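[teltport-users] Recurring tasks and inherited due dates after the August import
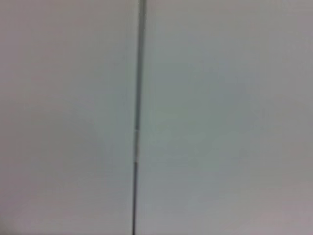 List: teltport-users / Category: Scheduling and recurrence

Date: 18/02/2019
From: Uddin

On the Olness board, Fokarau wrote:

> We moved 2,721 tasks over in August. Everything with a fixed
> due date came across fine. Recurring tasks did not. When a
> parent repeats, the new copy gets the right date, but its
> subtasks keep the dates from the first cycle, so they show
> as overdue the moment they are created. Is there a setting
> for this, or do we have to edit them by hand every week?

There is a setting, but it is per template and the importer leaves it off.

Open the parent task, go to Repeat, then Advanced, and look at "Subtask dates". Imported tasks have it set to Absolute. Change it to Offset from parent. The next copy will then work out each subtask date from the parent's due date.

Two limits to know before you change all of them.

First, the offset is read from the copy you are editing. If the subtasks on that copy already carry stale dates, the offset will be wrong too, and it will stay wrong. Fix the dates on one copy, save, and only then switch the setting. Doing both in a single save stores the old offset. I filed that as a bug and it is still open.

Second, offsets stop at 90 days. A subtask due further out than that falls back to Absolute with no warning. We had 16 quarterly tasks in this state and found them by filtering on "overdue" and "created today".

Bulk edit does not expose the field. The CSV export does, in a column called sub_mode. Set it to "offset" and re-import with "match on ID" checked. Leave the sub_date column in place, or the importer clears the dates. Try it on a small project first. We used one with seven templates and left it alone for two cycles before touching the rest.

Assignees are not affected by any of this. Reminders are: they get rebuilt on import, so people who had muted a task will start getting mail again.

Which version of the importer did you run? The older one also dropped the time zone, and that needs a separate fix.

Uddin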